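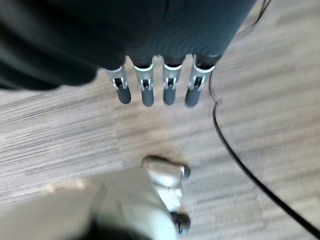 Dark hand on top, fingers down. White one below, cable on the right.

Workshop Help > Robots and Motion > Hands and Grippers

Fingers of robot hand do not rest at the same height

I am building a two-arm setup in our shared workshop in Osman. The dark hand has four fingers with silver bands at the joints and small linkage pieces in the middle segments. When I send the "open" command, the fingertips should hang in one line, but the second from the left goes a little lower than the others. The controller is a Prullero board and it reports position 1,396 for this finger. The next one reports 442, which I don't understand, as they look almost the same.

I did the zero routine two times on Wednesday - no change. Is it the linkage or the numbers?

Answer 1
Probably the numbers. On Prullero boards each channel keeps its own offset, so you cannot compare one finger with another. Write down all values in the open position, move each finger by hand to its stop with the power off, and write them down again. If the difference is similar for every finger, the linkage is fine and you only need to correct the offset. The full range on mine is 2,000 counts. Yours may be different, please check the setup file.

Answer 2
tighten the screws

Answer 3
I agree with the first answer, but look also at the cable. If it pulls on the hand when the arm turns, the wrist tilts slightly and the fingers seem uneven. I fixed mine to the forearm with Stusetis clips and left a loop of roughly 8 inches. Do it before the calibration, or you will do it again after.

Comments
- Did the offset help? I have the same problem since November.
- Which screws??
- Clutitz firmware resets the offsets at power off, be careful.

Filed under: robot hands, calibration, two-arm builds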